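Search this site
Enter keyword

Projects > Pleten > Software > Gallery

Pleten planner: work at hand

Pleten is the planning and replay software we use for grasping small household objects. Lingyun Song wrote the planner, Prakash Poduval keeps the perception side running, and Huệ Phí looks after the labeling tool. The current set holds 3,356 recordings, of which 1,748 have been checked by a person.

Each recording goes through the same steps - tracking, segmentation, grasp labels, replay. The tracker was rewritten in November and now recovers by itself after fast wrist turns. Segmentation still merges soft objects that touch, so those recordings get a second pass by hand. Grasp labels are stored per finger, with the opening width at every step.

Soft items in a tray

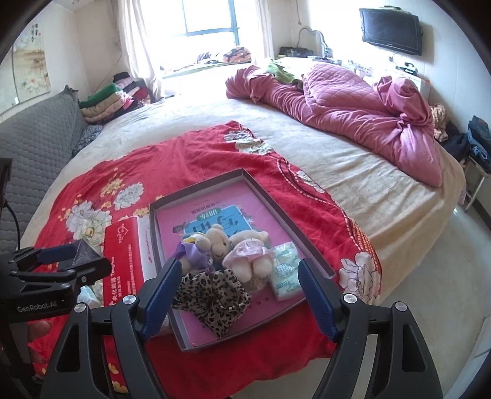
Two small teddy bears on a pink book, with a leopard-print scrunchie between the fingers and a pack of tissues by the rim. The planner treats the tray rim as an obstacle and the scrunchie as deformable.

Notes on use

Replay needs version 3 of the viewer. Older label files open read-only - convert them first. Questions about the format go to Thiện Kim.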